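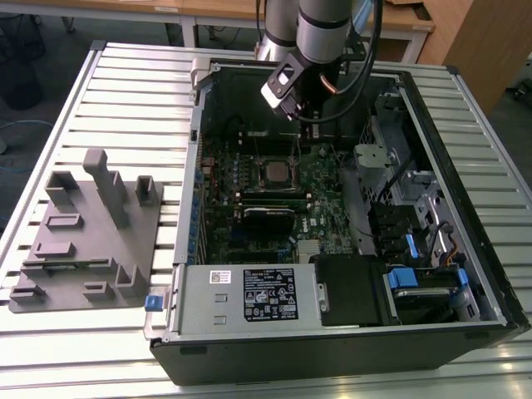
The Colt at Greltthorpe

July 27, 2018
By Heather Innes

Rimantas Šimkus said the colt would be gray, and he said it with his hand flat on the mare's side, as if he could feel the color through her.

"You can't know that," said Hatsue.

"His father is gray. His father's father is gray."

"And she's brown as a boot. So flip a coin."

Hatsue Matsuda had been raising ponies at Greltthorpe for longer than Rimantas had been selling them, and she had heard a good many promises over that particular fence. A filly that would jump. A gelding that had never bitten anyone. She still had the mark from the gelding.

What he wanted was simple. He wanted her to sell him the foal before it was born, for 1000 dollars, sight unseen. He had the bill of sale in his jacket. He had brought a pen, too, and kept clicking it.

"If you're so sure he's gray," she said, "why not wait and pay me more?"

"Because I'm fond of you."

"Try again."

He laughed, and the mare, whose name was Cakberg, moved off to stand by the water trough. She had come from a dispersal sale with that name already on her papers and answered to none of it. She was eleven months gone and wide as a sofa. Her first foal had been brown. Her second had been brown with one white sock. Hatsue saw no reason for the third to get ideas.

So-yul Jin, who did the feeding, leaned on the gate and listened. She was nineteen and believed about half of what people told her, which Hatsue considered too much.

"Mr. Kawaguchi says you can tell by the moon," So-yul said.

"Yoshinori Kawaguchi has two ponies and they're both lame."

"He was right about the chestnut."

"He said it would be a chestnut or a bay. I could be right about that in my sleep."

Rimantas left the paper on the feed bin, under a hoof pick. He said the offer was good until he got home to Fondport, and that he drove slowly.

It rained after supper. Hatsue sat in the tack room on an upturned bucket with the door open a crack and the bill of sale on her knee. She read it twice. It said "one gray colt." If the foal was a filly, or brown, or a brown filly, what had he bought? She read it again and saw that nothing in it made him pay on any certain day. There was a 200 dollar deposit, and then there was a lot of white paper.

She thought the stallion's owner might have told him something. Then she thought the stallion's owner had never told anyone anything without charging for it.

The mare went down a little after midnight, in the far corner, where the straw was thinnest. Naturally. So-yul came running across the yard in one boot and one slipper, and Hatsue told her to stand still and be quiet, and she managed the first.

It was quick. A nose, two feet, a long wet slide, and there he was, steaming under the lamp. A colt, all right. He was black all over, or as good as, with a face like an angry old man.

"He's not gray," said So-yul.

"They're not born gray. They go gray after, if they're going to."

"So Mr. Šimkus could still be right?"

Hatsue knelt and looked around the colt's eyes, where you're supposed to see the first pale hairs. She tilted the lamp. There might have been a few. There might have been straw dust. She rubbed with her thumb and some of it came off and some of it didn't.

"When will we know?"

"November. Maybe not then."

The colt got his front legs out, thought about it, and fell on his chin. Cakberg licked him so hard he fell over again. On the third try he stood, with all four feet pointing different ways, and went looking for milk at the wrong end.

The telephone rang in the house. It was far too late for anybody with manners.

"That'll be him," said So-yul. "How would he know?"

"He doesn't. He's guessing." Hatsue folded the paper and put it in her coat. "Let it ring."

It rang for a good while. She moved the lamp closer and had another look at his eyes.

Oshima Pony Stories. Write to Heather Innes at the club office. Copyright 2018. Back to top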